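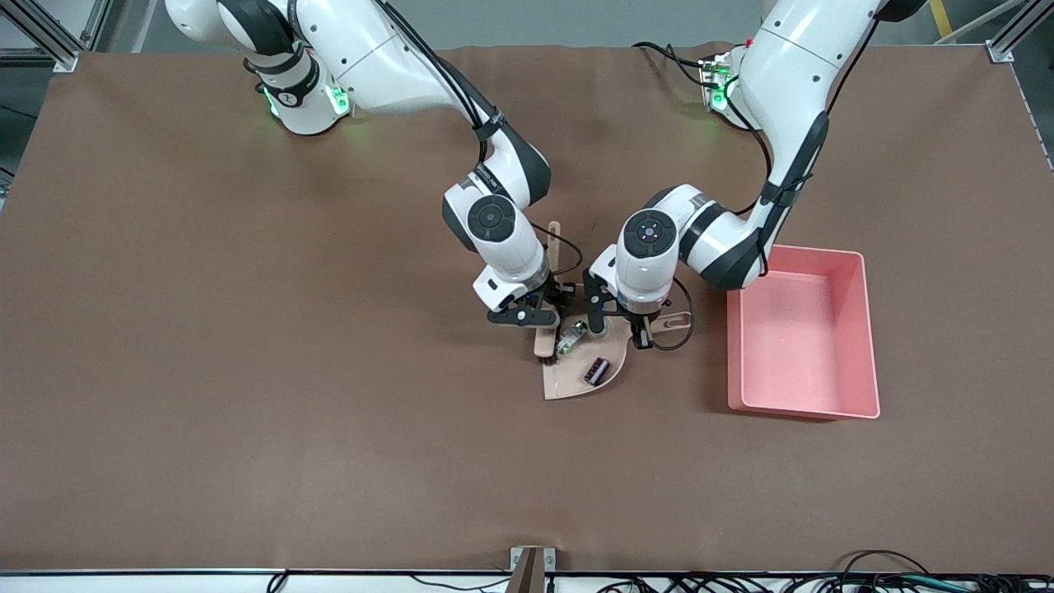
The sorting table check at Skirkum is my favorite one of the whole round, and I'm happy to say it was a good one this time. I've been through every station with Bjartur Nørgaard's old list and added my own comments under each point, because a bare row of "OK, OK, OK" never helped me when I was learning the place. The big change since the last check is how much clear working surface we have. Look at the near side of the big brown top, all the way along to the metal rail, and then at the pink bin sitting over to the right where a hand can find it. I love that! When I started, you had to push three jobs aside to put down a fourth. Please read the comments even if your own station passed, as a couple of them apply to everybody.

29th January
Checked and written up by Preben Ragnarsson, Skirkum sorting room, Zoteddale

How to read it: OK means leave it alone. WATCH means it's fine today but I want eyes on it. FIX means it needs doing before the February check.

SORTING TABLE

Top surface, clean and free of residue: OK
Comment: Wiped down with a damp cloth and then a dry one. The matte finish is kind to the eyes under the ceiling lights, and small things show up well against the brown. It does hold on to tape glue, so please peel tape off the same day. After a week it needs a scraper, and I don't want anyone taking a scraper to this top.

Top surface, free of chips, lifting or raised spots: OK
Comment: I ran the back of my hand over all of it, which is Bjartur's trick and a very good one. Your fingertips are too used to rough things. The back of your hand catches a splinter of anything.

Rail along the near edge, secure with no sharp spots: WATCH
Comment: Secure, yes. No sharp spots today. But sleeves rub along it all shift long and I'd like it felt over at the start of each day with a rag (not a bare thumb). If the rag snags, tell me.

Table level and steady: OK
Comment: I put a marble on it. The marble stayed put! One foot had been wound out too far at the last check and Bjartur wound it back in, so thank you for that. Don't wedge cardboard under a leg. Come and get the wrench, it's on the hook by the door.

Working area kept small and in reach: OK
Comment: Keep the pieces you're working on in a small group near the middle and bring the next ones in when those are done. It's so much easier on the shoulders than having a spread from one end to the other. I was a spreader for years and I'm fully converted.

Clear space left at the near side: OK
Comment: This is the one I'm proudest of. A clear strip between the work and the edge means that something rolling has a chance to stop before it goes on the floor. Mugs are not allowed in it. Neither are phones, and that includes mine, which I found there halfway through the check.

BINS

Bin in place and within reach: OK
Comment: Pink is for pieces waiting to be sorted a second time, and has been since we moved in from Dağdelen. It stays to the right. Left-handers, I know, I know — talk to me and we'll set it up your way for your shift, only please put it back after.

Bins undamaged, no split corners: WATCH
Comment: Nothing split. There's a spare with a white stress line on one corner, on the lower shelf, and I've put a dot of marker next to the end of the line. If the line grows past the dot, it goes in recycling and we take a new one from the store.

Bins not overfilled: OK
Comment: Nothing above the rim, please. A heaped bin gets carried tilted back against the chest, and then you can't see your feet. Go twice.

Bins labeled: FIX
Comment: The labels on the shelf spares are coming away. The paper ones were never going to last with all the wiping. Bjartur has ordered a roll of the wipeable kind from Skirner and I've promised to write them out neatly this time. (My sevens look like ones. I've heard.)

FLOOR AND WALKWAYS

Walkway clear from the table to both doors: OK
Comment: Clear on the day, and clear when I came back later without warning anyone, which pleased me even more.

Floor dry and swept: OK
Comment: The wide broom is doing a lovely job. Small pieces get under the shelving though, and the broom just pushes them further in. Use the flat brush for that last bit and pick through what comes out before you tip it. I got a perfectly good hinge pin back that way.

Mats flat with no curled edges: FIX
Comment: The mat by the back door has curled at one corner. I've turned it around so the curl faces the wall, but that's a stopgap. A new one is coming out of the February money.

Stools tucked in when not used: WATCH
Comment: Mostly. The tall one wanders. I think it wanders toward the window, and I think I know who with, and I would also like to sit by the window. Tuck it in at the end.

LIGHT AND POWER

Lighting over the table even, no flicker: OK
Comment: One tube was replaced before the check and what a difference. I can now tell dark blue from black at arm's length. If yours starts to buzz, write it on the sheet the same day.

Cables routed off the floor: OK
Comment: No cable crosses a walkway. Run them up and over or along the wall, never straight across, not even "just for a minute".

Plugs and sockets, no scorching or cracks: OK
Comment: Every socket face looked at with a flashlight. No marks. Pull on the plug, not on the cord, and if a socket feels loose, put the red tag on it and stop using it.

HANDS AND EYES

Gloves available in all sizes: FIX
Comment: We're out of small again. They run out first because the mediums come up big and everybody goes down a size. I've doubled the order for small and left the large as it was.

Safety glasses clean and hung up: OK
Comment: Hung up, yes, and clean enough. The cloths in the drawer are for glasses only. One smelled strongly of oil and I've thrown it out.

First aid box complete and sealed: OK
Comment: Seal whole, everything in date. If you take so much as one bandage, break the seal properly and sign for it. I won't tell you off. I just want to fill it up again.

Eye wash in date and reachable: OK
Comment: In date. A coat had been hung over the sign, and the coat has been moved to the coat hooks, where it seems very happy.

END OF SHIFT

Small pieces put away in lidded boxes: OK
Comment: Every lid clicked shut when I pressed it. Press all the corners. It's a nice sound anyway.

Second-sort bin emptied: WATCH
Comment: This one gets skipped when we're busy. I'd so much rather you stopped sorting a little early and emptied it than ran right up to the bell. Whoever comes in next starts with a clear head.

Sheet signed: OK
Comment: All signed, and I could read nearly all of it.

TO DO BEFORE THE FEBRUARY CHECK

New labels on the spare bins — Bjartur, when the roll comes in. I'll do the writing.
Mat by the back door replaced — Preben.
Small gloves restocked — Preben, ordered.
Rail felt over with a rag each morning — whoever opens up.

If you spot something I walked past, please put it on the sheet. I walked past that curled mat twice before I caught my toe on it, so there's bound to be something else. The round went fast because you'd all done the dull part ahead of me, and I had time to recheck the shelving bolts with Bjartur before lunch. They were all tight except the one behind the door, and he had that done before I'd found a pencil.

4 comments | 885 shares

Contact the Skirkum sorting room | © Skirner, Zoteddale | Back to top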